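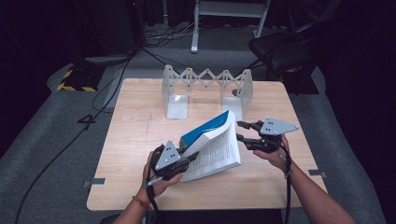

Blue paperback, expandable stand behind it, light wood table.

1/ Sorting out book storage on a desk this month. The stand is the extending sort: two frosted white panels on flat feet, joined by a scissor lattice. Sold under the Cumano name, weight 246 g.

2/ The lattice sets the gap between the panels. Too wide and a paperback leans, then the spine takes a set. I close it until the row stands upright and a finger still fits behind the last book.

3/ Paperbacks are the awkward case. The cover is barely stiffer than the pages, so the block fans as soon as you tilt it. Close it fully before it goes in, spine towards you.

4/ Thick books go at the ends, next to the panels. Mine runs to 612 pages. The block curves when held by one side, so support it from underneath.

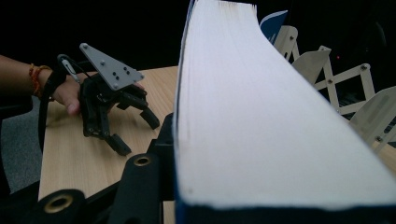 5/ Load limits

Divya Shetty asked what it holds. I stop at 870 g per stand on bare wood. Past that the feet creep. A rubber strip under each foot helps, but it marks an oiled top.

6/ Velimir Vukčević prefers fixed metal ends from Udley. Fair for a full shelf. For a row that changes length every week I'd still take the lattice.

7/ Next: labels. The list stands at up to 2,896 titles and the Trindthorpe shelves come first.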